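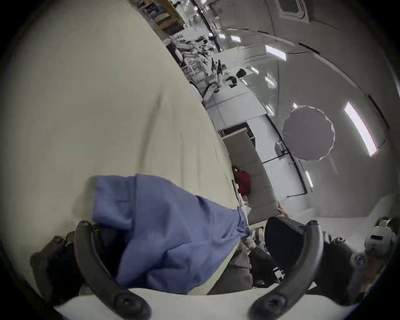 To: Members' list, Hurnoto Film and Television Society
From: Events Office
Date: 20 February 2022
Re: Cast evening at the Narkus Theatre

Dear members,

The Events Office has received several messages about the cast evening for the drama series Husar. One of them is quoted below, with the permission of the member who sent it.

> The booking page says that 400 seats are on sale, but the letter we
> had in the post says 300. Which is right? I should also like to know
> if the two leads are still coming, given what the papers have been
> saying about their separation. We are travelling a long way and would
> rather hear it from you.

Our replies are as follows.

1. Seating. The theatre holds 400. Of these seats, 300 are reserved for members and the remainder will be offered to the public. Both figures are therefore correct, and we regret that the letter did not make this clear.

2. Attendance of the cast. Both leads confirmed their attendance in writing through their agency, Tanico. The Society does not comment on the private lives of its guests, and members are asked not to raise such matters during the question session or at the stage door. 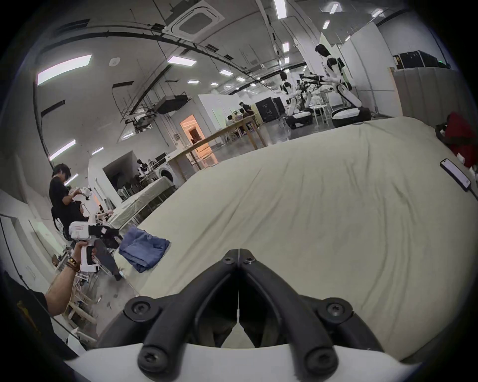 3. Autographs. Signing will take place in the upper foyer after the interview and will close after 45 minutes. Each member may present one item. Requests for photographs are at the discretion of the guests.

4. Returned tickets. Tickets may be returned for a full refund until the end of June. Please quote your membership number and the booking reference 1143 in all correspondence.

Further questions should be sent to the Events Office and not to the whole list.

Yours faithfully,
Events Office
Hurnoto Film and Television Society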